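Kelalora trims variable home loan rate by four basis points

Kelalora has cut its variable owner-occupier home loan rate by four basis points, effective from May. Fixed rates with terms of two years or longer are unchanged.

The reduction applies to new loans and to existing borrowers with at least 40 per cent equity. Customers below that threshold stay on their current rate until their next scheduled review.

Raimo Honkanen, head of lending at Kelalora, said wholesale funding costs had eased over the quarter, but not evenly across terms. "Short money is cheaper. Longer money has barely moved," he said.

Rival lender Plindden is holding its variable rate. Its application fee remains $197.

Embla Fjeld, a credit analyst at Halvorsen, said the cut would save a typical borrower about $2 a week - too little to alter serviceability tests.
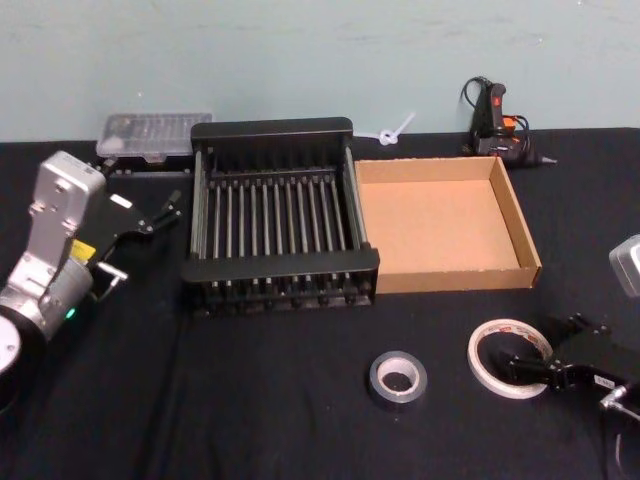

What borrowers need to do

Eligible customers do not need to apply. Repayments will be recalculated at the next billing cycle, and notices will be sent by mail or through online banking.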